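4.2 Writing the reset sheet before the robot needs it

Most of the rules in our draft began life as arguments. The first version of the Platuden practice sheet ran to 16 pages and was admired by everyone who had not tried to use it. It specified the operator's footwear. It did not specify what counted as a cleared table, and we discovered in May that four operators held four opinions on the matter, one of them quite heated.

The version evaluated in this paper fits on 2 pages. It keeps only rules that a second person can check by looking, without asking the first person what they meant. "Workspace tidy" was removed. "Tabletop bare" stayed. "Cable managed appropriately" was removed, to the sorrow of its author (Matoušek, who is also an author of this paper), and replaced by a rule that the operator traces the cable by eye from the robot's back to wherever it leaves the floor area before enabling the arms.

We tested the sheet on bottle handling between a table and a refrigerator, a task chosen for being dull. Dull tasks are where rules get skipped. Across 700 episodes the sheet was signed every time, which tells the reader a good deal about signatures and very little about compliance. We therefore had a second reader go through the recorded views and mark each rule as met, not met, or impossible to tell. The third column turned out to be the useful one. A rule that cannot be judged from any view we record is a rule we are taking on faith, and the sheet had more of those than we would like to print.

Three rules gave the readers the most trouble: the state of the table, the position of anything that opens, and contact with an object other than the one being handled. Views relevant to them are given in Figure 3. 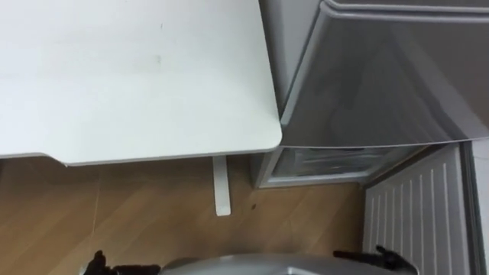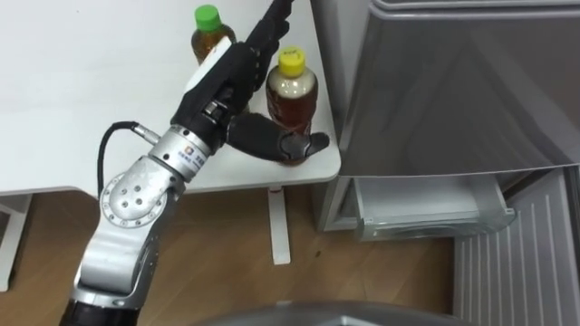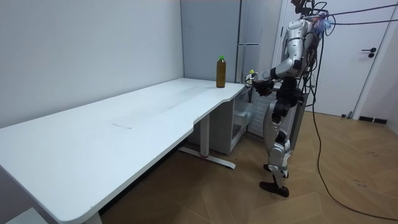

Figure 3. Views from the bottle-handling setup: two from the head camera and one from the fixed camera. Order does not indicate time.

The rule on things that open deserves a comment, having been rewritten more often than the others. Our original wording was "doors and drawers in start position." Readers at the Zitemel site took this to mean closed. Readers at Barros took it to mean wherever they were at the start, a rule that cannot be broken. The current wording names each door and drawer on the sheet and asks for "open" or "closed" beside it, in ink. It takes longer to fill in and nobody likes it. Agreement between readers improved enough that we kept it anyway.

We also recommend that a head view never be the only evidence for a rule about the floor. The head looks where the task is, and the task is seldom where the cable is. A fixed view costs one more camera and one more file to lose. For sites that cannot spare the camera, the sheet allows a spoken check by a second person, who must be in the room at the time. That last clause was added after the Plevby trial.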